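Datensatzbeschreibung: Farbbezeichnungen im Alltag, Teilkorpus Floltitz
Fassung 2, Stand 26. Januar 2024 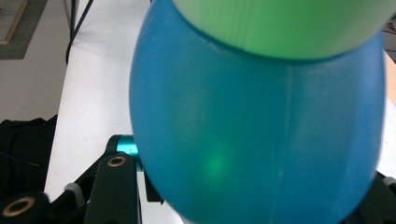 Abb. 1: Kräftiges Cyanblau unter blassem Mintgrün.

Gegenstand

Der Teilkorpus enthält 239 schriftliche Antworten auf die Frage, wie Erwachsene Farbtöne zwischen Blau und Grün benennen. Erhoben wurde in Floltitz und im Nachbarort Dralla. Grundlage waren gedruckte Farbkarten ohne Beschriftung. Fotografien kamen bei der Befragung nicht zum Einsatz.

Aufbau der Dateien

Die Daten liegen in 4 Tabellen vor: Antworten, Farbkarten, Erhebungsorte und Schreibvarianten. Trennzeichen ist das Semikolon, die Zeichenkodierung UTF-8. Jede Antwort trägt eine laufende Nummer, die auf die verwendete Farbkarte verweist. Leere Felder bedeuten »keine Angabe«, der Eintrag »x« steht für unleserliche Handschrift.

Aufbereitung

Die Antworten wurden buchstabengetreu übertragen. Zusammensetzungen wie »Blaugrün« und »Grünblau« bleiben getrennte Einträge. Mundartliche Formen sind im Feld »Variante« erhalten – eine Angleichung an die Standardsprache erfolgt ausschließlich im Feld »Grundform«. Die Zuordnung der Grundformen folgt dem Leitfaden Skorden, der dem Paket beiliegt.

Einschränkungen

Angaben zu Farbfehlsichtigkeit wurden nicht erhoben. Die Beleuchtung an den beiden Orten war nicht einheitlich; Vergleiche zwischen Floltitz und Dralla sind daher nur mit Vorbehalt zulässig. Rückschlüsse auf den gesamten deutschen Sprachraum lassen sich aus dem Material nicht ziehen.

Nutzung und Pflege

Die Weitergabe ist für Forschung und Unterricht gestattet, sofern die Fassung genannt wird. Korrekturen sind schriftlich an die Arbeitsstelle Ağca zu richten. Im Februar eingehende Hinweise werden in die nächste Fassung übernommen.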